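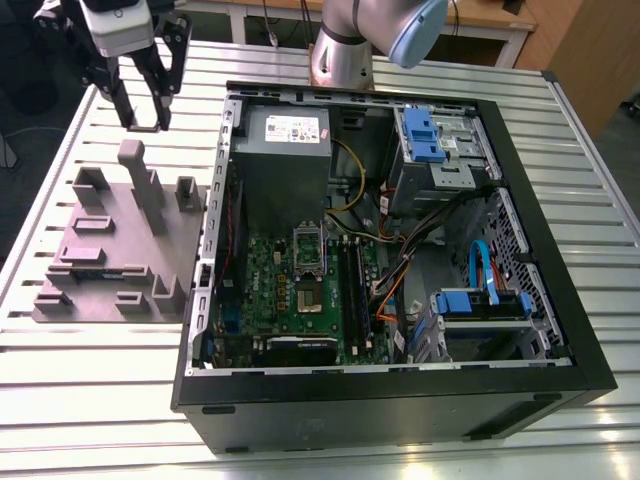 # Bronareck 158-piece screwdriver set, long-term review

*July 2025*

I bought this set last November to replace three half-empty ones. One was missing its handle, one had bits so worn they slipped in everything, and the third came free with a bicycle lamp. I mend things for myself and for a few people in the village: old desktop computers, radios, a sewing machine now and then, and whatever the neighbours in Clundale leave in the porch. I paid full price at the hardware shop in Stutstead.

## What you get

The box is a flat plastic case with a hinged lid and two trays. The top tray has the small bits, the lower one the larger bits, the sockets and the extras. There are two handles. The small one has a spinning cap for electronics work, and the large one is a ratchet with a rubber sleeve. You also get a flexible shaft, a rigid extension, tweezers, a suction cup, a handful of plastic opening picks and a small magnetiser.

The total on the lid is generous. It includes every pick and a spare foam pad. There are also several sizes of flat bit so close together that I can't find a screw that fits one and not its neighbour. If you only want it for furniture and door handles, you'd be paying for a lot of bits you will never take out of the tray.

## The bits

The cross-head bits are the best thing in the set. I use the middle size for nearly all computer work and it still has clean edges after eight months. It sits properly in the screw and doesn't ride up when you lean on it. The hex bits are good too. The star bits are fine from the middle sizes upwards, but the smallest ones are soft. I twisted the tip of one on an old hard drive, on a screw that had been glued in, so I'll take some of the blame for that. The replacement came from the shop without any argument.

Flat bits are average. They're ground a little thick at the end and won't go into the narrow slots on older radio knobs. I kept a long thin screwdriver from my old kit for those.

The sizes are stamped on the shank of each bit and printed on the tray. The stamping is readable in good light. The printing on the tray has started to rub off where my thumb goes, and I expect it to be gone by next year.

## The handles

The small handle is nicely weighted and the cap turns freely. It's a bit slippery if your hands are cold, and my workshop is cold for half the year.

I have mixed feelings about the ratchet. It has a coarse action, so in a tight corner you don't get a click before you run out of room. The direction collar is stiff when new and loosened after a month or so. For taking the side off a computer or undoing a row of case screws it saves a lot of wrist work. For putting screws back in I use the small handle, as the ratchet makes it easy to overtighten.

Both handles take the same bits with no adaptor. My previous sets all managed to get this wrong.

## Extension and flexible shaft

The rigid extension locks with a sleeve and has never dropped a bit. I use it for the screws at the bottom of power supply housings, and for one very deep screw in a kitchen mixer.

The flexible shaft is poor. It winds up under load, then lets go all at once. I used it on a hose clip and on the back of a washing machine, and both times I went back to a normal screwdriver. Treat it as something that came in the box.

## Magnets

The bits arrive with some magnetism, enough to hold an ordinary computer screw pointing downwards. It fades. A few passes through the magnetiser bring it back, and the other slot on the same block takes it off again if you're working on something where you don't want it.

There is a small magnetic mat as well, marked out in squares. It's too small for a full computer, with all the case, drive and board screws kept apart. I use a bun tin and put the mat away.

## The case

The case is the weak point. The hinge is a strip of thin plastic and the catch is a single tab. Mine has opened in my bag once, and I spent a good part of that evening on the floor of the van with a torch. I now keep an elastic band round it. The trays grip the small bits very firmly, which you want in theory, but I often have to lever them out with the tweezers.

## Compared with the Czarnecka

A friend lent me the Czarnecka set, which has 100 pieces and costs more. Its case is far better, with a metal hinge and two catches, and the ratchet has a much finer action. The bits felt about the same to me in everyday sizes, and slightly harder in the smallest star sizes. It doesn't include sockets, and it has no long extension - for me that rules it out, but if you mostly mend phones and laptops I'd look at that one first.

## Things I'd change

- A proper hinge and a second catch.
- Harder steel for the 2 smallest star bits.
- Leave out the flexible shaft and put in one long thin flat blade.
- Engrave the tray instead of printing it.

## Would I buy it again?

Yes, at the price I paid. I must have had the case open 200 times by now, and most of those jobs needed the same half dozen bits, all of which have held up. The sockets have been more use than I expected, mainly on bicycle parts and the odd board standoff.

If you see it on offer and you have a drawer of odd screwdrivers, it will replace most of them. Buy a decent elastic band at the same time. Spare bits are sold singly at Stutstead, and the shop will order any size they haven't got on the rack, though mine took three weeks to come.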